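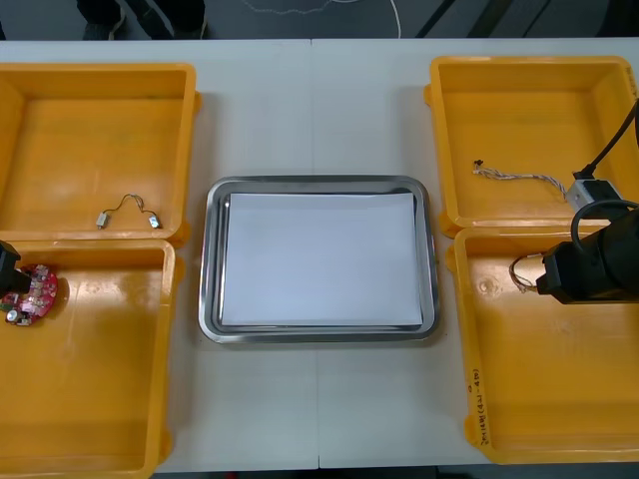 Home | Talks | Notes | About | Contact

Calling the Game From Your Spare Room: my speaker notes

December 17, 2022

Opening (say hi, thank Sun-ja Yeom for the invite, drink some water)

So I got into sports radio by accident. I was filling in on a high school hockey show at Rolora, the host got stuck in Konow, and they handed me the headset with the second period already going. I called the wrong kid's name for most of it! His mother wrote in. She was very nice about it, which was worse.

Ask the room: who here has done play-by-play? Who has done it badly? (Keep my own hand up.)

Where the money comes from

People always want to know what broadcasters earn, and they've got the big TV names in their heads. My first paid game was $400, and I drove myself. Most of us piece it together: a bit of radio, a bit of writing, a podcast, PA work at the rink. Tell the Zastari story here if they seem warm. If they don't, skip it and go right to prep.

Prep, prep, prep

I keep one sheet per team, handwritten, with last names big and hometowns small. Steinar Damgaard taught me that when we shared a booth, and he still does his in green ink. Three stories per team is plenty (you'll use one, maybe). Say every name out loud before you leave the house, and if you're not sure of one, go ask the player. Not the coach. Coaches get them wrong all the time.

Slow down here, I always rush this part.

Play the clip of me losing track of the score. Let them laugh. Then talk about giving the score more often than feels normal – folks are tuning in from the car, they missed the start, they just want to know who's winning.

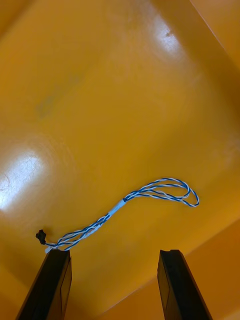
Working with a partner

Aurel Dumitrescu and I did 436 games together and we talked over each other in pretty much all of the early ones. What fixed it was a hand on the desk. Palm down means I've got something, give me a second. Play-by-play gets the action, color gets the whistle, and if a goal goes in while your partner's telling a story, you cut him off and buy him a coffee later.

Argue-the-call segment: get two people up front and give them 4 minutes on whether the Yang Cup should go back to best of five. Stop them when it gets loud. Ask everyone else what they remember. It'll be the specific stuff, a name or a game, hardly ever the shouting.

Questions

If somebody asks about agents, say I've never had one. If somebody asks about my worst night, it's the September preseason game where I did the whole intro with my mic off.

Demo reels: keep them short, start with your best call, and yes, I'll listen to yours. Email me!

Comments (3)

Ye-rin Ahn: The palm on the desk thing! Tried it with my co-host on our volleyball stream and we both kept doing it at once.

Dae-han Won: Is the score clip posted anywhere? I missed the talk.

Aurel Dumitrescu: You still owe me coffee.

Contact | © 2022, all rights reserved | Back to top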